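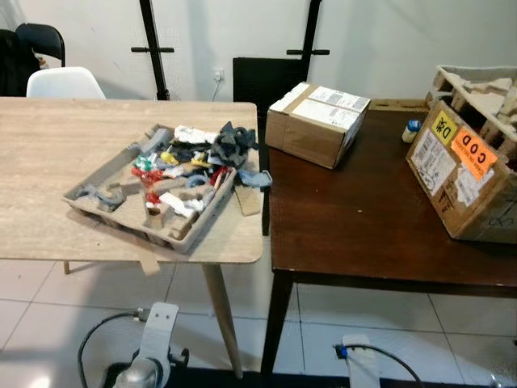
# 浅色木纹桌(Fesstead 款)使用评测

本评测针对 Fesstead 浅色木纹桌在零散物品分拣工作中的适用性,供各部门申领桌具时参考。试用自二月开始,由物资科承担,Reece Clegg 负责记录,Imad Khoury 负责复核。送评桌具一张,购入价 990 元,未选配任何附件。

## 一、评测范围

评测仅涉及桌面、桌腿及日常使用中的便利程度,不涉及承重极限与阻燃性能。对照物为科内原有的深棕色木桌,该桌使用年限较长,桌面光亮,但已有磨痕。两桌并排放置,浅色桌用于分拣,深色桌用于存放待处理的纸箱。

## 二、外观与结构

桌面为浅色木纹,转角处理为圆角。工作人员在两桌之间频繁往返,圆角减少了衣物勾挂。桌腿为上粗下细的木腿,向外略有倾斜,视觉上较为轻巧。倾斜的桌腿在过道较窄时须留意,试用初期曾有人员绊碰,后将两桌间距略作调整,未再发生。

组装由两人完成,用时 40 分钟。说明书图示清楚,但紧固件未按步骤分袋,建议厂方改进。 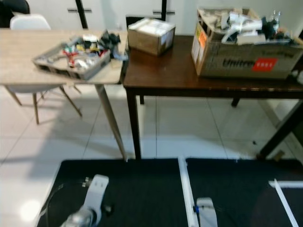
就摆放环境而言,分拣区地面为大块白色亮面瓷砖,砖缝平直,桌腿落地后未见明显晃动。瓷砖较滑,推挤桌沿时桌体偶有位移,建议加装防滑脚垫。脚垫须另行购买,科内选用 Garano 品牌,一组 50 元,粘贴后情况有所改善。

桌下空间可以容纳座椅。科内配用的白色椅子可部分推入桌下,闲置时占地不多。身材较高者久坐时膝部余量偏小,宜采用站立与坐姿交替的方式作业。

## 三、分拣作业中的表现

零散物品包括塑料小件、织物边料及各类碎片,颜色混杂,体积不一。浅色桌面的优势在此项工作中最为明显:深色碎片落在桌面上容易辨认,漏拣情况较在深棕色桌上作业时减少。白色及米色小件则相对不易察觉,复核人员建议在作业区域铺设一张深色垫布。

桌面可同时容纳一个分拣容器和若干已取出的物品。若需按类别设置多个容器,则略显局促,应将暂不处理的纸箱移至邻桌。体积较大的纸箱不宜置于本桌,否则会挤占操作位置。
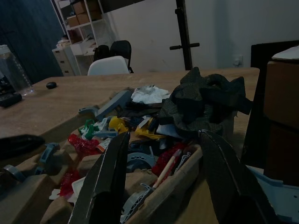 图三 浅色木纹桌面上的待分拣纸箱,内有织物及塑料零件

## 四、清洁与维护

每日作业结束后以微湿软布擦拭即可。桌面纹理较浅,碎屑不易滞留。胶带残胶须使用中性清洁剂处理,不得以刀片刮除。试用期间曾对 Rawashdeh 与 Orka 两种清洁剂作过比较,二者均未造成桌面变色,前者气味较淡,适合通风条件一般的房间。

桌腿连接处应每月检查一次。试用满一个月时,有 2 处螺丝略有松动,重新紧固后恢复正常。

## 五、评测意见

Fesstead 浅色木纹桌适用于轻型分拣、登记及一般文书工作,不建议用于重物堆放或长期存放大型纸箱。该桌价格适中,圆角设计与浅色桌面值得肯定;不足之处在于防滑措施欠缺、膝部空间有限,紧固件包装亦有待完善。

有意申领的部门,请先行测量过道宽度,并将脚垫费用一并列入预算。原有深棕色木桌仍可继续使用,本科暂不建议整体更换。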